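Care of the car at home: small works for the garage and the driveway

I keep an older station wagon, and for many years I do most of the simple work on it by myself. I am not a mechanic. What I write on this page are the things I learned in my own garage in Jokdale, some of them from the manual and some of them from mistakes. The car has passed 176 thousand miles and it still starts every morning, also in winter.

Before you begin

Park on flat ground. Put the gear lever in park, or in first gear if you have a manual transmission, and pull the hand brake. Let the engine cool down. For most of the works on this page you don't need to lift the car. If you do lift it, never go under it when it stands only on the jack. Use proper stands, and put them where the manual shows.

Keep a cardboard box with these things in it: old cotton towels, a soft brush, a tire gauge, gloves, a small flashlight, a funnel. I had all this in different drawers for a long time and I lost more time with searching than with working.

Checking the oil

Check the oil when the engine was off for at least 20 minutes. Pull the dipstick, wipe it, put it in again until the end, and pull it out a second time. The first reading tells you nothing. The level should be between the two marks. When it is near to the lower mark, add a little, wait, and look again. Too much oil is also bad for the engine, and it is much more work to take it out than to put it in.

My engine uses a bit of oil and I look at it every second time I fill the tank. I write the mileage in a small notebook that stays in the glove box. Every 3000 miles I look also at the belts and hoses. A hose that feels very soft, or that has small cracks near the clamp, I change before a long trip.

Tires

Measure the pressure in the morning, before you drive. The right number is on the sticker inside the driver's door. The number on the tire itself is the maximum of the tire and you should not use it as your target. Don't forget the spare. Mine was almost flat when I finally needed it, on a road with no phone signal, and I have checked it every August since then, before our vacation.

If the valve cap is missing, buy a new one. They cost nearly nothing and they keep out the sand.

Windshield and wipers

When the wipers leave stripes, clean them first before you buy new ones. Lift the arm carefully, hold it with one hand, and wipe the rubber with a damp towel with a drop of dish soap. You will be surprised how black the towel becomes. Then clean the glass too, outside and inside. If there are still stripes after this, the rubber is old.

Put a folded towel on the windshield when you change the blade. The arm has a strong spring, and without the blade it is bare metal. If it jumps back it can break the glass. This happened to my neighbor and it was an expensive afternoon for him.

For the inside of the glass I use the Nurnument cleaner without ammonia, but any cleaner that is allowed for tinted windows is good. Spray it on the towel and not on the glass, so it doesn't run down into the dashboard.

Small scratches in the paint

Run your fingernail over the scratch. If the nail does not catch, it is only in the clear coat and you can often polish it out by hand. Wash the place very well, dry it, put a small amount of polish on a soft pad, and rub with light pressure. Stop often and look. It is better to do it in 2 short rounds with a break than in one long round with a hot arm and no patience.

If the nail catches, use a touch-up pen in the color of your car. The color code is on a sticker, in many cars also on the driver's door. Shake the pen for a full minute. Make thin layers and let each one dry. White and light silver are the most difficult, in my experience, and you should test the pen in a hidden place.
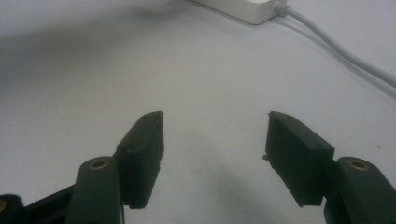

Can I use dish soap to wash the whole car?

For one time it makes no big harm, but it takes away the wax, and the paint stays without protection. Use a real car shampoo for the normal wash and keep the dish soap for the wiper rubbers and the floor mats.

Washing

Wash in the shade. Start with plenty of clean water so the sand goes away before you touch the paint. Work from the roof to the bottom and leave the wheels for the end, with a different sponge. A sponge that has fallen on the ground goes in the trash or becomes a wheel sponge. It should never go back on the doors.

Dry the car with a big soft towel. Lay it flat and pull it slowly. Open the doors and wipe the edges, where the water stays and makes rust after some years.

The smell inside

Most bad smells come from three places: the mats, the cabin filter and something under the seat. Take out the mats and let them dry completely in the air, one whole day if necessary. Look under the seats with the flashlight. I found there once a forgotten bag with an orange. For the filter, see the manual. In my car it is behind the glove box and needs no tools. I buy mine at Kaczorowski, the parts shop near the bus station, because they let me compare the old one with the new one on the counter.

A bowl of baking soda on the floor overnight helps too. Take it out before you drive!

Battery

Look at the terminals. If there is white or green powder on them, disconnect the minus cable first and then the plus. Mix a spoon of baking soda in a cup of warm water, brush the terminals, wipe with clean water and dry them. Connect plus first and minus last. A thin film of grease on the top keeps the powder away for a long time. I use the Pikska grease in the small tin, which has lasted me many years already.

After this work the radio may ask for its code. Find the code before you disconnect anything.

Last updated May 2025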